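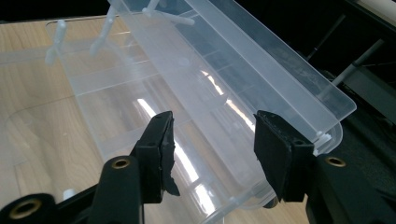 Organiser box with divided cells, lid opened.

# Lengyel bead and seed assortment, 65 g

The Lengyel assortment is made for people who make bracelets, necklaces and small decorations at home. It contains glass beads in 2 sizes, small and medium, in colours which go well together. We choose the mix ourselves at Dasmont and we change it each May, so please do not expect the same shades if you order again next year.

**Item number:** 281
**Weight of beads:** 65 g
**Thread included:** 200 cm, natural white
**Colour groups:** Etinau (greens and greys) or Damanetti (reds and browns)
**Storage box:** not included, sold separately

## About the beads

The beads are pressed glass. The holes are wide enough for the thread in the packet, and for most thin cords. Very thick leather cord will not go through the small beads. In each packet you will find a few beads with a hole which is not quite in the centre. Many customers like to use them as the last bead before the knot.

The Damanetti colours are warmer than they look on most screens. The darkest brown is almost black in the evening light – if you need a clear brown, please write to us before you order and we will send a sample thread.

## How to use them

Cut the thread longer than you think you need. For one adult bracelet we take 35 cm, and for a child 25 cm. Make a knot at one end, or fix it to the table with a piece of tape. The thread has no elastic, so the bracelet must have a clasp or a sliding knot.

Wash finished pieces by hand in lukewarm water and let them dry on a towel. Do not leave them in the bath or in the swimming pool. The glass is not damaged by water, but the thread becomes weak.

## Delivery and returns

Packets leave our workshop on the next working day after payment. Unopened packets can be returned within 30 days. We cannot take back an opened packet, but if some beads arrived broken, send us a photograph and we will post new ones in the same colour group.

Not suitable for children under three years – small parts.

Page updated 23/10/2020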